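Flekoretti Countertop Water Filter - Set-Up Guide
Section 3: First Fill and Flush

Now for the fun part! Your housing is assembled, the hose is cut to length, and you're one short flush away from really good water. Set aside a quiet half hour and read the whole section once before you open the tap.

What you'll need
- The Wemach cartridge, still in its sealed bag
- A jug that holds at least 1000 ml
- A soft cloth that doesn't shed lint
- The Udel adapter ring, if your faucet has a wide spout
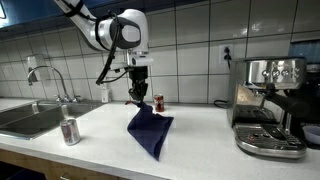
3.1 Seating the cartridge

1. Wash your hands and open the bag at the notch. Hold the cartridge by its collar - the white end should stay untouched.
2. Wet the O-ring with plain tap water. No oil, no soap.
3. Lower the cartridge into the housing and turn it clockwise until the two arrows meet. You'll feel a nice firm click.
4. Screw on the cap by hand.

CAUTION: Never use a wrench on the cap. The threads are plastic and will strip.

3.2 Flushing

5. Point the outlet hose into the sink and open the cold tap slowly, over a slow count of nine.
6. Let the first water run away. It may look gray or even a little black. This is loose carbon dust and it's harmless, but don't drink it.
7. Keep running until you have filled and emptied the jug nine times.
8. Close the tap and wipe the housing, the hose joints and the counter underneath. Lay the cloth flat beside the unit and leave everything alone for ten minutes.
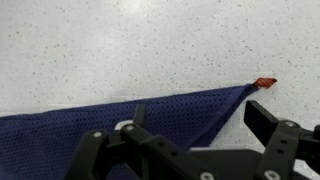 Then check the joints again with a dry fingertip. Even a tiny drip is worth fixing now, and it's nearly always the O-ring. Take it out, rinse it, seat it again and repeat steps 3 to 5.

NOTE: Hot water ruins the cartridge. Keep the supply below 100 °F, always.

3.3 Your first glass

9. Fill a glass and hold it up to the light. Lots of tiny bubbles? Great - it's only trapped air, and it clears over the first few days.
10. Write today's date on the sticker and put it on the cap. A cartridge is good for almost 300 gallons in a typical kitchen.

If the flow seems weak after flushing, look for a kink in the hose first, then clean the Baidoo inlet screen as shown in Section 5.

Guide text by Araba Odoi. Revised Aug 4, 2023.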